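Picking a Grasp Point from the Wrist View: A Walkthrough of the Kurup Method

Posted October 21, 2019 by Raghavendra Kartha

I've been promising to write this one up ever since our little workshop at Curdale, where so many of you stayed behind to ask how we get a gripper to settle on one good spot on a wide, flat object. So let's go through it together, slowly, with all the small things I tend to skip when I'm standing at a whiteboard and watching the clock.

The method is called Kurup. It takes a single wrist view, proposes places where the two fingers could close, and ranks them. We trained our version on 818 grasps, and we kept another 293 aside for checking, which I'll come back to at the end. You'll need a two-finger gripper, a wrist camera you've already calibrated, and our Luneo scripts (the version from January is fine).

Step 1. Choose an object that wants to be difficult

Boxes and cups will flatter you. Go for something wider than your gripper can open, lying flat, with a knob, handle or ridge somewhere on it. Lids are good. So are trays with a raised grip, and woven mats with plastic hubs, which have become my favorite because the weave gives the edge detector so much to chew on. Put it on a plain surface and leave the lights the way you normally have them. It's tempting to tidy up the lighting for a first try, but you'll only have to learn the same lesson later!

Step 2. Bring the fingers in from above

Start high and come down in small moves, keeping both fingertips in the wrist view the whole way. Stop while you can still see the feature you mean to grasp between them. On a round object with spokes, I like to work from the hub, and I turn the wrist until the gap between the fingers has the hub in it and neither tip covers it up. A spoke or two will be hidden behind a finger and you can let that go. What you want is a clear look at the knob itself, plus enough of the surrounding pattern for the scorer to know where it is. The whole rim doesn't have to fit in view either – ours rarely does with a mat this wide. 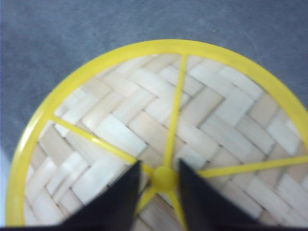 Step 3. Run the proposal pass

Save the view and run the Luneo proposal script on it with the default settings. You'll get back 6 candidates, each drawn as a short line where the fingers would close. Don't be alarmed if several land on the weave. All those narrow dark gaps between strips look like graspable edges to the first pass, and a herringbone pattern is about the worst offender I know. Shiny rims do it too, wherever there's a bright band of reflected light next to a darker one.

Step 4. Score and prune

Now run the scoring pass. It compares each candidate with its surroundings and marks down anything that belongs to a repeating texture, so the weave candidates should sink to the bottom of the list. Keep the top 2 and throw the rest away. If a weave candidate is still hanging on, raise the texture penalty one notch and score again – please resist raising it three notches at once, as I did for most of a week, or you'll start losing real handles along with the false ones.

Step 5. Close gently, then lift a little

Send the best candidate to the gripper at low force. Once the fingers have closed, lift by a finger's width and pause. Wide objects like to tilt, and you want to see that happen close to the table. If it slips, log it as a failure, reset, and try the second candidate before you change any settings.

Step 6. Check against grasps it hasn't seen

Do this even if everything has gone beautifully so far. Run the scorer over your held-out set and read through the failures by hand, with a cup of tea if you're like me. In our 293, the misses that taught us the most were woven and perforated things where the handle was close in color to the rim. We're working on a fix for those with our friends at Sevaron, and I'll post the settings here once I've tried them on more than one gripper.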